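We use cookies to keep the list archive working. By continuing to read you accept them. Accept | Settings

Re: [clarkden-floors] Oil or lacquer for the hall?

Hello Mirjana, hello all,

Mirjana Kos wrote:
> We must decide before April. The hall at Geller has 31 boards
> that need sanding, the others are still good. My brother says
> lacquer, the shop says oil. What did you use, and would you
> use it again?

I did my own floor two years ago, so I can tell you how it went with me. I used hard wax oil, two thin coats, and I waited 15 hours between them. The tin said 8, but my house is cold and I did not trust it. The smell stayed for several days — please plan to sleep in another place if you can.

With oil you can repair one spot alone. I have done this already two times, near the stove and at the door. With lacquer my cousin had to sand the full room again for one deep scratch. But she mops every day and I can't do this, the oil does not like so much water.

About color: oil makes the wood warmer and more red than you expect. Make a test on a spare board and look at it in the evening also. For the walls Valbona chose a dark blue-green next to brown floor, and I like these two together very much. 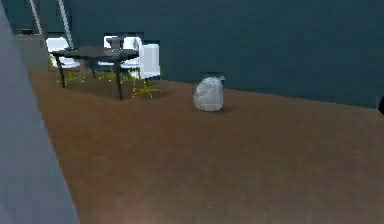 Borislav Golob wrote to me that he would still take lacquer for any hall where people walk in with shoes, and that a matte one hides the sand marks better than he had feared. He paid for it around 15 percent more than for oil, with the primer included.

Mirjana, if you want to borrow my edge sander, it is free until the end of the month. You must only buy the paper.

Greetings,
Zdenka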